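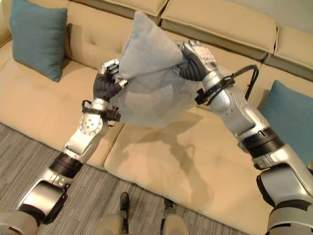
A light grey pillow and a tan sofa.

Sawatzky is bringing back its swap day, and I'm already eyeing up the spare room

14 Jan 2022

Good news if, like me, you've spent the winter staring at the same four cushions. The furnishings swap at the Sawatzky hall is coming back in May, and the rules are a bit kinder than they were last time (I still haven't got over being sent home with my own curtains).

It works much as before. You bring soft furnishings you're tired of, you get a token for each one, and you spend the tokens on other people's. Cushions, throws, curtains and small rugs are all fine. Mattresses and duvets are not, so please don't try it on. The limit is 11 items a household, and bigger things like a pair of lined curtains count as 2 tokens, which seems fair to me given how long mine took to hem!

I rang Kirsten Marchand, who is running the thing again, and she was in a very good mood about it. "We had bags of stuff left at the end last time and people asking for more at the door, so clearly we'd got the timing wrong," she told me. This year the doors stay open until mid-afternoon and you can come back for a second look, tokens in hand.

There's a mending table too. Karine Caron will be showing people how to put a new zip in an old cushion cover, and she reckons a beginner can manage it in roughly 30 minutes. I've seen her do one while holding a conversation and eating a biscuit, so I'm not sure I trust that figure, but I'll be first in the queue. Bring your own zip if you're fussy about colour.

A few people have asked whether covers need to be washed first. Yes, please, and feather fillings should be labelled for anyone with allergies. Anything with a broken seam can come along as long as you say so when you hand it in, and it'll go in the basket by the mending table.

Entry is free. There are 30 places at the mending table and you need to put your name down for those at the hall desk, where Ifeanyi Onyeka has the list. For the swap itself just turn up with your bags. I'll be the one with the mustard velvet curtains, again, if anybody would like them.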